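Chapter 6
Gathering Examples

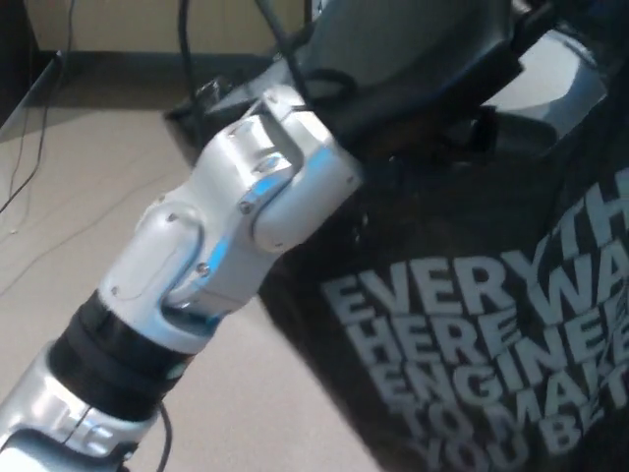 The earlier chapters treated the training set as something already in hand. We wrote down a loss, chose a model, and assumed that pairs of observations and actions were waiting in a folder. In this chapter we go back a step and ask where those pairs come from, who makes them, and what has to be settled before the first one is recorded.

For a robot arm, an example is usually a whole episode. It begins with the arm in a known position and an object somewhere within reach, and it ends when the task has been done or has plainly failed. In between, the system stores a stream of readings: the joint angles, the state of the gripper, one or more camera views, and the command that was sent at each step. A person supplies the commands, either by moving the arm by hand or by steering it from a distance. The learner's job, later, is to produce similar commands when it is given similar readings.

By the end of the chapter you should be able to:

write a task sheet that two operators will read in the same way;
decide which readings to store and how often to store them;
plan a session so that the examples cover the cases you care about;
sort finished episodes into those to keep, those to keep with a note, and those to drop;
estimate how much operator time a given set will need.

You will need the notation from Chapter 2 and the section on camera placement in Chapter 4. The material on imitation in Chapter 5 is useful but can be read afterwards.

6.1 A running case: the Hundcombe bag set

Most of the worked problems in this chapter draw on one collection, made at a small workshop in Hundcombe under the direction of Nii Ametepe. The aim was modest. A single arm was to take hold of a soft bag, lift it clear of the surface, and set it down again in a marked area. The group recorded 3155 episodes over one autumn, finishing in October, and the set was later used to train a policy called Villa, which we shall meet again in Chapter 9.

Bags were chosen on purpose. A wooden block has one shape, and if you know where its corners are you know nearly everything about how to pick it up. A fabric bag changes shape each time it is touched. Its handles may stand up, fall to one side or lie under the body of the bag. It can hide its own handles from a camera, and once it is lifted it can hide a good part of the arm as well. Two episodes that start from the same written instructions may look quite different after a few seconds.

This makes the bag task a good teaching case. The errors that creep into a set of block-stacking episodes are often too small to see. With bags they show up early, and you can trace most of them to a decision made before recording began.

6.2 The task sheet

The first document in any collection is the task sheet. It is normally one page long. It says what the operator is to do, where the object starts, what counts as finished, and what to do when something goes wrong.

The first task sheet at Hundcombe read, in full: "Pick up the bag and move it to the square." Four operators worked from it during a trial week. One always took both handles together. One took whichever handle was nearer. A third pinched the fabric at the top edge if the handles had fallen over, and the fourth stopped the episode in that case and straightened the bag by hand. All four had followed the sheet.

The trial gave 173 episodes, and a policy trained on them tended to stop with the gripper between the two handles. Given what it had been shown, this was a fair average. Half the examples told it to go left and half told it to go right.

The second sheet was longer. It named the handle to be taken when both could be reached, said that a fallen handle was to be approached from above, and allowed the fabric to be gripped only if neither handle could be seen. It also fixed the end of the episode: bag resting inside the square, gripper open, arm back at its starting position. Operators were asked to say aloud when they were unsure, and the sheet was changed twice more in answer to what they said.

Note that the second sheet did not ask for identical movements. Operators still differed in speed and in the path they took, and that kind of variety does the learner no harm. What the sheet removed was disagreement over the goal. We shall return to this difference in section 6.5, where it is given a more exact form.

6.3 What to store

It is tempting to store everything. Disk space is cheap, and a reading that was never saved can't be got back. Against this, every extra stream has to be kept in time with the others, checked, and explained to whoever uses the set next.

The Hundcombe group used a recording program called Dradatix, which saved joint angles and gripper state at 100 readings per second and camera views at a lower rate. The two rates were matched up afterwards using the time stamps. This worked well until a change of computer left one camera's clock running behind the rest. The fault was small and went unseen for 64 episodes. In each of them the view showed the gripper still open at moments when the stored state said it was closed.

There are two lessons in this. The first is to record a clear event that every stream can see, such as a full close and open of the gripper, at the start of each episode. If the streams disagree about when it happened, you know at once. The second is to play back a few episodes at the end of each session, with all the streams side by side, before anyone goes home.

Cables deserve a line in the session notes too. A cable that lies across the working area will appear in the camera views, and if it is moved between sessions the background has changed. One such change matters little. A change that happens to fall together with a change of object matters a good deal - the learner may come to rely on the cable to tell it which object is present.

6.4 Covering the cases

Suppose the bag is put down in the middle of the working area for every episode. The policy will learn the middle well and the edges badly. Most people see this and spread the starting positions out. Fewer think to spread the starting shapes.

A simple remedy is a draw list. Before the session, write out the positions, the angles and the handle states you want, shuffle them, and work down the list in order. The operator doesn't choose. Left to choose, people drift towards starts that are easy to finish, and they drift further as they get tired.

Ametepe's group kept two lists, one for ordinary starts and one for awkward ones, and took one awkward start after every four ordinary ones. Whether that is the right share depends on the task. Exercise 6.4 asks you to work it out for a case in which awkward starts take three times as long to record.

A second set, made by the same group under the name Zinwood, used the same lists with stiffer bags. We compare the two in section 6.7.

Before you read on

Write a task sheet for one of the following, using no more than 150 words: hanging a mug on a hook, closing a zip on a pencil case, or putting a book back on a shelf. Give it to two people who haven't seen it and ask each to carry out the task with one hand, ten times. Note every point at which they differ. Keep the sheet and your notes, as you will revise them at the end of section 6.5.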